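Cleaning up a white worktable used for wiring (scuffs, specks, loose wire everywhere)

Posted in Workshop & Hobby Room
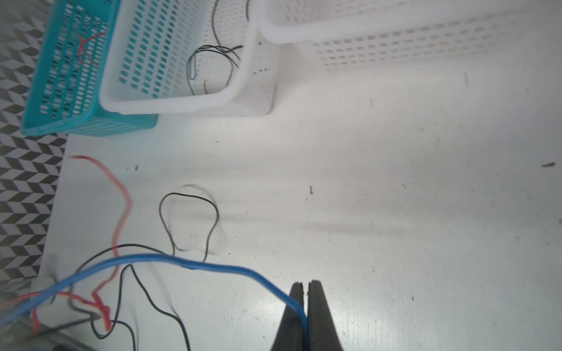

I do small wiring jobs at home, mostly lamps and model railroad stuff, and last winter I moved all of it onto a white table from Flikesex. It was cheap and it's big enough, and I like that I can see small parts on it. The trouble is that it also shows everything else. There are faint scuffs across the top now, and dark specks that come back a day after I wipe. The wires are the other half of the problem. The thin black ones end up under the blue cable, and the red one bunches into a tangle down at the corner, so every job starts with me pulling things apart. I've tried dish soap and a paper towel. It helps with the dust but does nothing for the marks. What do people use on a white top that won't dull it, and how do you store short lengths of wire so they stay separate? I don't want to throw out the short pieces. I have 18 feet of shelf on the wall behind me but no drawers.

Vsevolod Kravets

---

marlo_b

Magic eraser. Works on everything.

---

TengateTed

Go easy with the eraser sponge. It's a fine abrasive, and on a shiny top it will leave a dull patch you can see from the side. Try it in a back corner first and use almost no pressure.

What I'd do, in this order:

Take everything off the table, including the cable you think you're about to use.

Brush or vacuum before you wipe. Clipped strands and bits of stripped insulation are hard enough to scratch, and if you go straight in with a towel you're dragging them around. I think that's where a lot of your scuffs come from.

Wipe with warm water and a drop of dish soap on a microfiber cloth, then again with plain water, then dry it.

For the marks that are left, put a little rubbing alcohol on the cloth – not on the table – and rub one mark at a time. Dark marks from cable jackets usually come off this way. If you can feel a mark with your fingernail it's a scratch and no cleaner will help.

After that, get a mat. I paid 5 dollars for a gray cutting mat at a closing sale and it has been on my bench ever since. You can pick it up and tip the scraps into the trash.

For the wire, sort by color and then by length. Wind anything longer than your forearm around your hand, put a twist tie on it and hang it from a hook under that shelf. Short pieces go in zip bags, one color to a bag. Don't put coils loose in a box together. I did that with a batch of Brurmont hookup wire and spent an evening getting it apart.

---

Vsevolod Kravets

Thanks. The alcohol took off most of the dark marks. Two are scratches, I can feel them. Hooks are going up this weekend.

---

pell_ridge

Adding to the above, check the floor too. Clippings fall off the edge of the table, and on a black and white zigzag floor like yours you won't see them until they're in your sock. I run a magnet over mine for the steel bits, but copper won't stick so you still need to sweep.

Also, I'd throw out any red wire that has been kinked hard. It can break inside the insulation and you'll waste an hour looking for the fault. A new 50 foot spool doesn't cost much.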